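Workshop notebook, July
Glue trials for the book boards, second batch

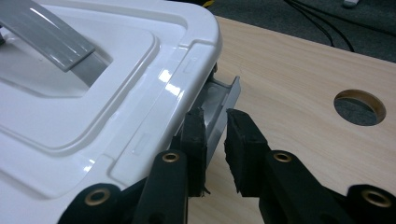

Stendon Bindery Group, paper and board bench

Started at 9 in the morning with the boards from yesterday. They were under the weights all night and I hoped they would be flat. Two of them are flat. The other two have a bend towards the cloth side, the same bend that we had in the first batch, only smaller.

I write down again what was done, so that the next person at the bench does not have to ask me.

Four boards in this batch, all cut from the same sheet of grey board, 2 mm, all with the grain running from head to tail. Cloth is the dark green one from Tresell. Paste is wheat paste, cooked by me, one part flour to 4 parts water, and put through the sieve two times. On boards A and B I used the paste alone. On boards C and D I mixed the paste with PVA, half and half.

A and B are those with the bend. C and D are the flat ones. In the first batch I had it the other way in my notes, and I now think that I exchanged the labels when I took them out of the press. I can't prove it. From now on the letter is written in pencil on the board itself, on the inside, before any paste comes near it.

About the bend. When the cloth takes water from the paste it stretches, and when it dries it pulls the board with it. This is known to everybody. What I wanted to see is if the lining paper on the other side can pull it back, when it is put on quickly. Tomorrow I will line A with the thin paper from Van Wyk and B with the thicker one, both with paste only, and leave them between felts for the night. C and D I leave as they are, for comparison.

The mixture has one disadvantage. It takes hold faster, and on D I had to lift one corner and put it down again. There is a small shiny mark on the cloth where the PVA came through. With paste I can wipe such a mark with a damp sponge, with the mixture I could not. For a book that must be clean I would still choose paste and accept more work with the lining.

Humidity in the room was 79 percent when I came in, after the rain. This is too much for this kind of work and perhaps it explains why A was still cool to the hand at noon, which for me means it is still damp inside. I put fresh blotters in and changed them again at 3. The old blotters are hanging on the line by the window, please do not use them before they are dry on both sides.

Also cut 30 strips of the cloth for the corner tests, 20 mm wide. The knife on the Zenik cutter needs a new blade, the last strips have a rough edge and some threads are hanging. I trimmed these with scissors. If somebody orders blades, please take the longer type, the short ones move in the holder.

Paste left over: half a jar. It is in the fridge with the date on the lid. It will be good for three days, maybe four, but when it smells sour it must go away, even if it looks nice.

To do next:
Line A and B.
Measure the bend with the steel ruler and the feeler gauge, in the middle of the long side.
Try one board with the cloth damped before pasting, as a colleague suggested. I have some doubt, but one board is not expensive.
Ask at Tresell if the green cloth has a paper backing or a starch filling. The label says nothing and it behaves like starch.

Finished at 5. Press is closed on A and B, no more than hand-tight.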